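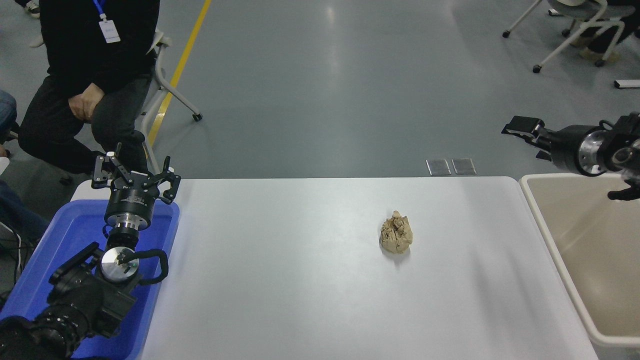

Figure 3. Crumpled tan paper on a white table.

3.2 Paper filler and breakage in transit

The second part of the study looked at the material used to fill the space around ceramic goods in mail-order boxes. Sellers who ship small numbers of cups, bowls and plates tend to choose between sheet paper crumpled by hand (Figure 3), shredded paper, and air pillows. Earlier work has mostly tested these in the lab with drop towers and vibration tables. We wanted records from parcels that had gone through the normal mail, handled the way any other parcel is handled.

Four sellers took part, listed here by their shop names: Ilia, Ulis, Maes and Gumar. Between them they shipped 2,067 parcels during the study period, which ran from January to the end of May. Of these, 852 were packed with crumpled sheet paper. The rest used shredded paper or air pillows, depending on what the shop had in stock. We did not assign a filler to any parcel. This is a weakness of the design, and we come back to it in Section 5.

Each seller filled out a one-page form per parcel with the filler type, the outer box size, the weight of the goods, and whether the items were wrapped one by one before the filler went in. Buyers were sent a short survey after delivery. A parcel was marked as damaged if the buyer reported any chip, crack or break in at least one item. Scuffs on the outer box were recorded but are not used in this section.

Packing habits differed more than we had expected. Ilia and Maes crumpled each sheet tightly and pushed the balls into the corners first. Ulis used fewer, looser balls and laid a flat sheet across the top. Gumar changed its method in March after hiring a second packer, and its forms from before and after that change are treated as two groups in the analysis.

Box size also has to be kept in mind. A tight ball holds its shape under a light load but flattens under a heavy one, and once it has flattened it does not spring back. In a large box this leaves a gap above the goods — the same gap the filler was meant to close. For this reason we split the parcels at a goods weight of 1,000 grams and report the two classes separately.

To check how well the forms matched what was in the boxes, we opened 100 sealed parcels before pickup and compared the contents with the form. The filler type was right in all of them. The answer about single wrapping was less reliable, mainly for sets of cups, where some packers counted a stack with one sheet between each cup as wrapped and others did not. We recoded stacked sets as a third category and asked the sellers to use it from then on. Forms filled out before the change were recoded from the order notes where these were clear, and left blank where they were not.

Damage by filler type and weight class is given in Table 4. Parcels with no survey reply are left out of the table but are included in the counts above.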